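Plurals with -es: my 7 year old adds it to everything
Asked in: Spelling and Word Study
Posted January 16, 2019

Second grader, reads fine, spelling is another story. He learned that "box" turns into "boxes" and now every plural gets an -es. Cates, doges, treees (yes three e's).

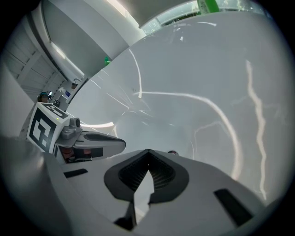
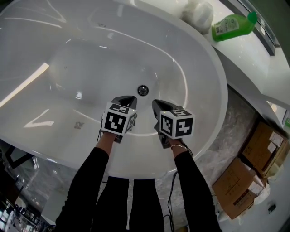
We use the Usaline word cards, set 3, which the school sends home. 53 cards and the -s and -es words are all mixed together. I've told him the rule maybe a hundred times. Is he just not ready for it or am I teaching it wrong? He also says it out loud sometimes, like "cat-ez", so maybe it's a sound thing? Any help appreciated, list is due back soon.

3 answers

Ponell
Accepted answer
Sound first, spelling second. Have him say the plural and clap it. Cat, cats – one clap each, so just s. Box, boxes – one clap then two, so es. Works for bus, dish, lunch, fox, kiss. Pull maybe 10 cards out of the set, half and half, and have him sort into two piles before he writes anything. No pencil the first few nights.
Watch out for words that already end in e, like "horse". Extra clap but you only add s. Leave those out until he has the rest. Same with baby/babies, thats a different lesson.
The "cat-ez" thing, my daughter did it too, gone by August. If he does it in normal talking and not just when he's reading the cards, mention it to his teacher.

Atine
just have him write each one out ten times, worked for us

Georgiev
Agree with the clapping. Don't do the sheet with 134 words that gets passed around, way too long for second grade and it has leaf/leaves and mouse/mice on teh same page. Also try reading his own spelling back to him exactly how he wrote it. "Two do-jes." Mine laughed and fixed it himself.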